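# 洗濯物とリネンの記録 ブルンナー館・二階

2024/4/29 更新

ブルンナー館の二階で、シーツの交換から布類の片付けまでを順に並べたページです。宿泊の受け入れ前に行う作業で、担当はインゲボルク・コラーとチニェレ・ファショラの二人。前回の更新は11月でした。そのあと棚の位置と畳み方の決まりが少し変わったので、文章も書き直しています。

館にある布類は、シーツ、枕カバー、タオル、掛け布などを合わせて327点。台帳はループレヒトではなくルパート・ズッターが管理しています(以前のページで名前を間違えていました)。番号は布の裏に縫い付けた小さな札で確認してください。札が取れたものは台帳の最後の頁に書き足し、次の点検のときに付け直します。

## 畳む場所

畳む作業はベッドの上で行います。廊下の机は幅が80センチしかなく、大きい布を広げると端が床に落ちます。シーツを先に張り、しわを手で伸ばしてから、その上で小さい布を畳みます。色の濃い布は、青か白のシーツの上に置くと縁が見やすくなります。

掛け布は長いほうの辺を合わせて二つに折り、もう一度折ってから角をそろえます。厚みのある布は下の層がずれやすく、途中で一度手を入れて内側を平らにします。
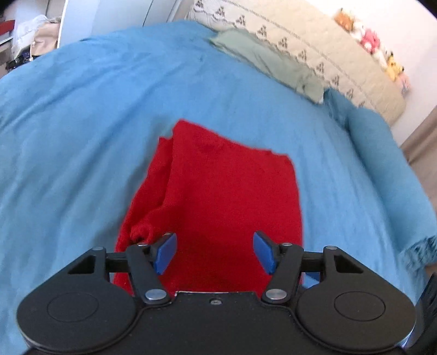 青いシーツの上の赤い布。左側は下の層がはみ出し、手前寄りに布がねじれて寄ったところがある。

左右の辺がそろわないときは、全部を広げずに上の層だけをめくって直します。ねじれた部分は内側の層から引きます。上から押さえるだけだと折り目が残り、棚に重ねたときに傾きます。角の丸みは気にしなくてかまいません。無地の布は表と裏がわかりにくいので、縫い目の側を内にします。

## 棚に入れる

赤い布は上から二段目、青いシーツは三段目です。枕カバーは籠に移しました。積むのは棚板の印の高さまでとし、入りきらない分は階段下の戸棚に回します。戸棚の鍵は受付の引き出しにあります。

畳んだ布は折り山を手前に向けます。11月の時点では奥に向けていましたが、取り出すときに隣の布まで引っかけることが多く、向きを変えました。古い貼り紙が戸棚の内側に残っているので、見かけたらはがしてください。

## 洗剤と補修

洗剤は一回の量を量って小瓶に分けてあります。濃い色の布は最初の三回だけ別に洗い、そのあとは青いシーツと一緒でもかまいません。乾燥機は使わず、裏庭側の物干しに掛けます。雨の日は屋根裏です。

ほつれたものはヴェロニカ・プラントルに渡します。補修用の糸は赤、青、生成りを裁縫箱に入れてあります。赤の糸は残りが少なく、次の注文に加えました。直した布は台帳に日付を書いてから棚に戻してください。

一階の食堂のテーブルクロスとナプキンは別のページにまとめています。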